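Re: [homecare] oiling boards - how often, and with what??
Date: 27/12/2023

> I've read through the old threads and I'm more confused than when I
> started. One says oil monthly, another says never, another says
> olive oil is fine. I have a bamboo round, a big maple rectangle and
> a tray. All of them feel rough and dry. The maple smells of onion.
> Do I sand first? Does the oil go on the bottom too? And has anyone
> tried the Skosow board cream, the hardware store has it marked down.

Quick answer as I've got people arriving at 4 and nothing is peeled.

Not olive oil. Not canola, not anything you'd fry with. Goes rancid in the wood and then you have a sticky board that smells like old crayons. Food grade mineral oil, the plain stuff. A 15 oz bottle lasts me most of a year. Ignore the thread that says never, I think that guy had plastic boards the whole time.

How often - when it looks dry. Sorry but that's really it. Drip some water on. If it beads, leave it be. If it soaks in and leaves a dark spot, oil it. In winter with the heat running mine get thirsty fast, in summer hardly ever.

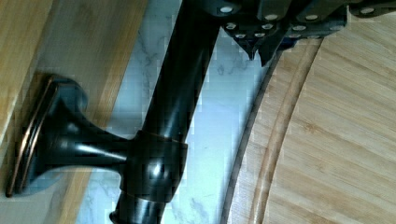

Bottom too, yes. And the edges, and the end grain most of all, that's where it drinks. If you only do the top the board will cup on you. I did exactly this with my first good one, the Goodall, and it rocked like a boat every time I chopped a carrot. Had it from May to Thanksgiving and then it went in the shed.

The onion smell: coarse salt and half a lemon, scrub, leave it ten minutes, rinse, stand it on edge overnight. Do that BEFORE the oil or you just seal the onion in. Baking soda paste works as well but it darkened my maple a bit so I quit using it.

Sanding, only if it's fuzzy. 220 grit by hand, with the grain. Wipe it damp, let it dry, the fuzz comes back up, sand again lightly. Twice is plenty. Bamboo I'd go very easy on, it's strips glued together and it splinters if you get agressive. No dishwasher obviously. No soaking either, no leaving it flat in a puddle by the sink. 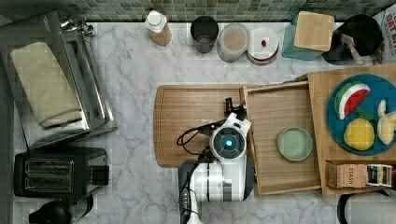
Skosow cream - I've had a tub. It's fine. Smells nice, goes on thick, needs a lot of buffing. I wouldn't put it on bare dry wood though, it just sits there on top. Oil first, a couple days of that, then the cream. Marked down is about the right price for it. Ondard makes a harder wax that I like better but my store stopped carrying it and I'm not paying shipping on a can of wax.

Someone will bring up the Jornura oil with the walnut in it. If you ever feed anyone with a nut allergy skip it, not worth the worry. There was a long fight over this already, message 1236 in the archive if you're bored, and then the whole thing again at 3202. Please lets not do it a third time.

What I'd do with your three, in this order:

1. Maple. Salt and lemon tonight, dry on edge, sand tomorrow if it needs it. Then flood it with oil, all sides, leave it overnight on a rack, wipe off whatever's still sitting there. Repeat till it stops drinking.

2. Bamboo round. Thin coats, it doesn't take much in. If it's still shiny wet after an hour you put on too much, just wipe it.

3. Tray. Least urgent. You're not cutting on it so one coat is probably enough, but get a rag down into the corners where the sides meet the bottom, crumbs and tea collect in ther and it goes gray.
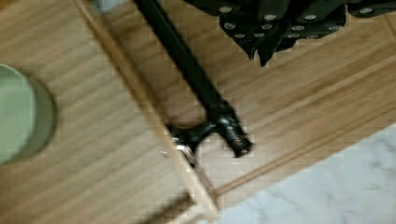 4. Rags. Mineral oil ones can go in the trash. If you switch to linseed or tung, hang them flat outside to dry, do NOT ball them up in a bin. They can catch fire on their own.

Ok oven's beeping. Will look at the grit question from the other thread after the weekend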